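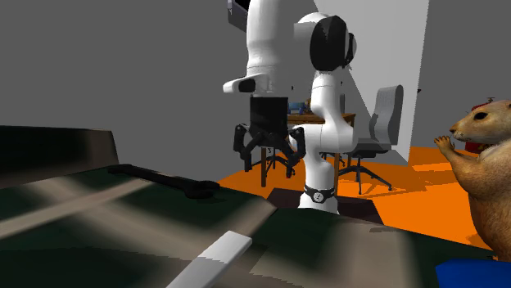 Dark green tabletop.

Upholstery and Tabletop Care: Frequently Asked Questions

Which products do these answers cover?
All Kiten sofas, armchairs and tables sold through the Benodholm warehouse. Outdoor furniture and leather have separate care sheets.

How often should I vacuum a fabric sofa?
Once a week in normal use, with a soft brush head on low suction. Lift loose seat cushions and clean the deck under them. Do not use a rotating brush on any woven cover.

Can I wash the covers in a machine?
Check the label inside the zipper. Covers marked W are washed cold, inside out, with the zipper closed, and dried flat. Covers marked S are for dry cleaning only. A cover with no mark is treated as S.

How do I remove a fresh spill?
Blot with a dry white cloth from the outside toward the center. If a mark remains and the cover is coded W, mix one teaspoon of clear dish soap into 500 ml of cool water and dab with the foam only. Test on the underside first. Rubbing raises the pile and the damage is permanent.
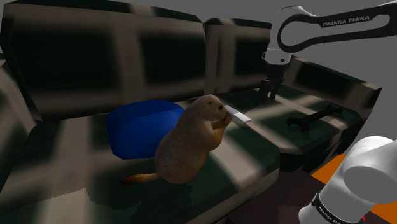

By Kiten Product Care, Benodholm
Last revised September 2020

Why do patterned covers show a shift at the seams?
Patterns are matched on the front face of the back cushions within 6 mm. Arms and side panels are cut from the remaining width and are not matched. This applies to blotched and striped patterns too – it is not a fault under the warranty.

My seat cushion has become flat. Is this normal?
Foam loses part of its firmness in the first months, then stabilizes. Turn and rotate loose cushions every two weeks. If the foam does not recover overnight, send us the batch number from the inner casing.

Can a replacement cover be ordered for one cushion only?
Yes, for as long as the fabric is in stock. Dye lots vary, and a new cover may look darker than those that have been in daylight. Ask for a swatch before you order. Covers cut to order cannot be returned.

What can I use on a painted tabletop?
A damp microfiber cloth, then a dry one. Avoid ammonia, scouring pads and furniture polish containing silicone, which interferes with later touch-up paint. Keep items hotter than 60 °C off the surface.

How do I find the fabric code?
It is printed on the white label under the seat deck, after the model number. For example, fabric 835 is listed in the swatch index under that number. Have the code ready when you contact us.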